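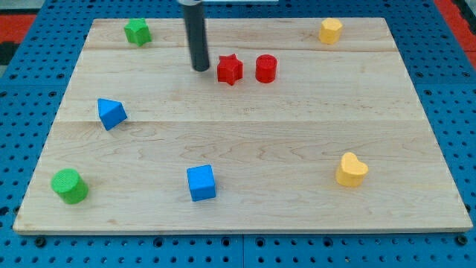
bevfoth
Has anyone got a sensible way of oiling a maple board without it going yellow? I bought a tin of Tindall oil in September and put two coats on my big chopping board, and it's gone the colour of weak tea. I really like maple pale, with the wavy grain showing, like the one under the green star and the other coloured blocks. Mine's also three planks joined lengthwise and I'm scared of sanding through to something awful at the joins!
Beverley Fothergill

mossy61
Tindall has linseed in it, doesn't it? That always yellows. Get plain mineral oil – Bomix do a cheap bottle – and sand the old stuff off first. Start at 100 grit and work up. The joins go all the way through, so you won't hurt them.

plankton
100 is far too rough for a bit of tea colour. I'd start at 192 or whatever's nearest in the shop and see how you get on. And I wouldn't use mineral oil, it never dries and you're doing it again every Monday.

mossy61
Nobody sells 192, mate. And mine gets done twice a year, it's fine.

plankton
I did say nearest. Twice a year must be a board you don't wash.

tilly_w
I use Flosis wax on top of the oil and it lasts ages. It does smell a bit of oranges for the first week though, my cheese sandwiches were very odd.

bevfoth
Thanks all. I've done a corner on the back with 100 and it's come up lovely and pale, so sorry plankton. Going to try the Bomix tonight. Tilly, does the wax go cloudy if you put a hot pan on it?

tilly_w
Yes, a bit. I use a trivet now.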